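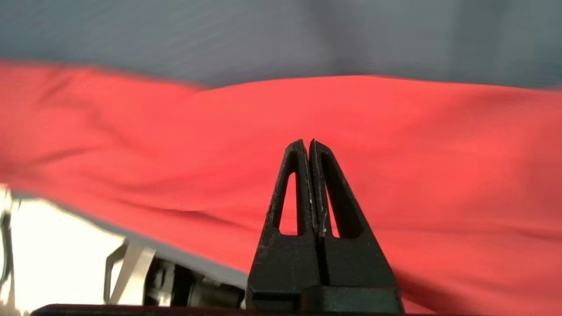

Folding bench, 2023-11-22

Red garment all day. Same fingers on both arms as last time, same table cover. Aim was to get a straight answer to the question A-yeong asked at the planning meeting: if we left a basket of clean washing by the table and went home, what would be done by the morning?

Short answer, not much. Longer answer follows, mainly for Yi-an, who is writing the December report and wants something other than the success rate.

Setup

Controller is the Enine build from last week with the Dalto grasp picker on top. I didn't touch the force limits. Lights left as they were, blinds down. Each trial starts with the cloth dropped on the table from chest height by whoever is on the bench, no tidying, no turning it the right way out. Trial ends when the fold is finished, when the operator calls it, or at 300 seconds.

Ran 48 trials. Only the first 30 go in the log. After that I changed the approach speed and the two sets shouldn't be mixed.

What a person does

Before starting I folded it myself a few times and tried to notice what my hands were doing. First thing is that I never look for a corner. I pick the thing up anywhere, it hangs, and a shoulder or a hem turns up under my other hand. Then a shake. The shake does a lot of work: it opens the cloth, gets rid of small creases and shows which way round it is. We have no shake. Dalto has a fling motion in it but we can't use it on this bench, the two arms are too close together and Safety has it switched off.

So the machine has to do flat on the table what I do in the air, and the table is a poor place to do it. Cloth under cloth can't be seen. The fingers have to come down on top of a layer and decide how many layers they are about to pinch.

Picking up

This is where most of the time goes. Closing on a raised fold is fine. If there is a ridge standing up the fingers take it nearly every time and it holds through the lift. Closing on cloth that lies flat is poor. The tips slide over the knit, meet, and come up with nothing. The picker then marks the spot as tried and moves a little to one side, does the same, moves again. Worst trial today spent most of its 300 seconds on this and never left the table.

Pressing down harder before closing helps, up to the point where the tips catch the table cover as well and drag the lot sideways. I had the cover move on me and had to stop and square it up. Chae-won suggested clamping it at the back edge. Will do that tomorrow morning before anything else.

Hem grasps are the good case. When the tips get a stitched edge there is more thickness to bite on and it doesn't creep out under load. I'd like the picker to prefer hems even when they are further away. At present it scores by height and distance only and knows nothing about stitching, though the wrist view shows it clearly enough.
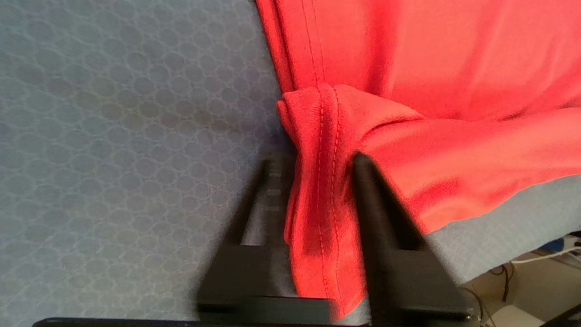 Mi-kyung Yang doesn't agree that hems should come first. Her argument is that a picker trained to hunt for stitching will do well on shirts and fall over on a towel or a pillowcase, where the hem runs all the way round and tells you very little about which corner you have. She would sooner fix the flat pickup properly and leave the scoring alone. She also said that I judge every change by whether it helps with the item that happens to be on the table, and that a household basket isn't like that. Fair. We agreed to try the hem preference as a switch, default off, and to test it on the Ban set of mixed linen before anyone calls it an improvement.

Folding

Once both arms have hold of something useful the fold itself is dull, and I mean that as praise. Lift, carry over, lower, let go. The second arm keeps its side down while the first one moves. Edges come out a bit off, some of them more than a bit, but I'd put it in a drawer.

The trouble is what counts as something useful. The arms often get a good grip on the wrong place, say a sleeve and the middle of the back, and then carry out a tidy fold of a heap. The log scores this as a completed fold. Thirty logged trials, and I went back through each of them with the recording beside me. I have marked 5 where the log says complete and I would say the cloth was in a worse state than when it started. Those need to come out of the headline number, or the headline number needs another name. Yi-an, please don't use the raw figure in December.

Letting go

Small thing but it comes up again and again. When the fingers open, the cloth tends to stay with one of them for a moment and gets pulled back as the arm leaves. It undoes the last part of the fold. Tried opening wider: no difference. Tried a slow retreat straight up: better, but it adds to every trial. Tried a short sideways wipe before retreating, Young-sook's idea, and it was the best of the three. I have left the wipe in the branch with her initials on it.

Young-sook also wants a smoother pad on the inside faces. I'm against it for the moment. Anything that makes release easier will make the flat pickup worse, and the flat pickup is already the weak end.

Starting again

A person who makes a mess of a fold knows straight away, flaps it out and has another go without thinking of it as a failure. The machine has no such habit. It goes on to the next step from wherever the last one left the cloth. By the third step the plan and the table have little to do with each other, and the arms keep going with full confidence over a bunched-up lump. 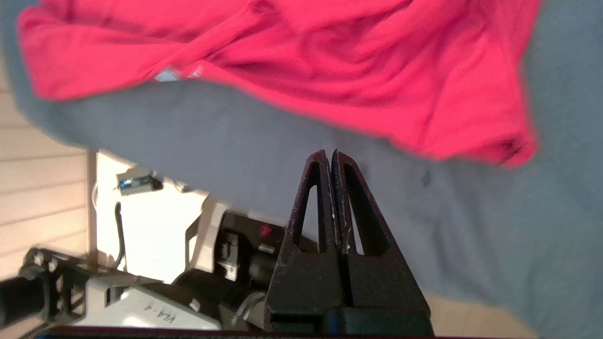 A check between steps would catch most of this. It needn't be clever. Is the area of cloth on the table close to what the step was meant to leave? If it isn't, spread out and start over. Chae-won has a version of this from the Tornau work that compares outlines, and she reckons it could be bolted on without touching the planner. The cost is time, and the time limit would have to go up. I'd accept that. A slow machine that ends with a folded shirt is some use in a house. One that finishes promptly with a heap is a second job for whoever comes home.

On the question itself

My own view after today, for what it's worth. Washing machine and dryer took over the parts of laundry where the clothes can be treated as a lump. Everything left is the part where each piece has to be handled on its own, and we are a long way behind a bored teenager at that. One known garment, someone within reach to restart it, blinds down: it can be done, with patience. A mixed basket overnight: no.

I would say the same of the shop-floor version that the Tornau people asked for. Feeding flat cut panels to a sewing station is nearer than folding at home, as the pieces arrive one way up and all alike. If we want something to show before the bench money is reviewed I'd point us at that. A-yeong is less keen, she thinks we would spend the whole time on fixtures and learn nothing about cloth. To be argued out at the next meeting.

To do

Clamp the table cover at the back edge (me, first thing).
Hem preference as a switch, default off (me).
Outline check between steps, ask Chae-won for the Tornau code.
Relabel the bad completes in the log and tell Yi-an when it's done.
Run the wipe release on the Ban linen, Young-sook to watch.
Ask Safety again whether a small shake is allowed with one arm parked.
Keep the approach speed where it was for the logged trials until all of the above is in.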